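Re: [Clustier-users] Left arm stops dead on the reach task

On May 4, 2018, a list member wrote:
> Does anyone else get fault 903 from the Ukeo driver? Mine drops out mid-reach and the log says nothing useful.

Yes!! Same fault here, 6 times so far, always on the left arm.
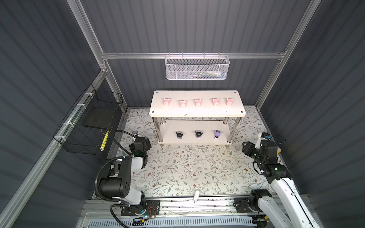 The Lidach firmware trips when the joint load goes past 4,000, and my last log peaked at 2,099 (so, nowhere close). I suspected the cable first – the black one that curves up the left arm to the wrist – but a new one changed nothing. My row of pink pigs on the top shelf makes a good target for the easy reaches, and those never fault. Low reaches do.

Wrist view, lower shelf:
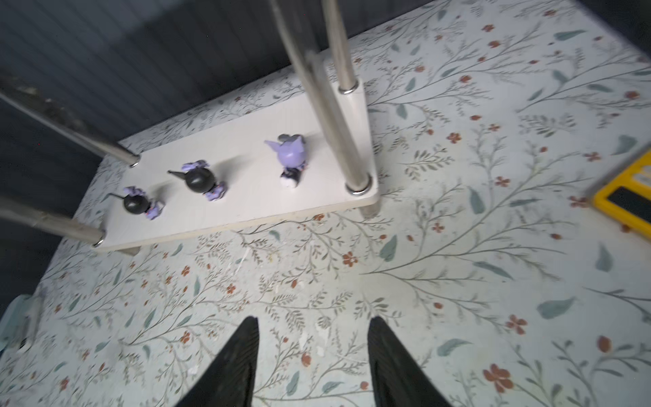
What I'd try

1. Go back to the July build of Pop.
2. Halve the speed near the shelf legs, and keep a hand on the stop!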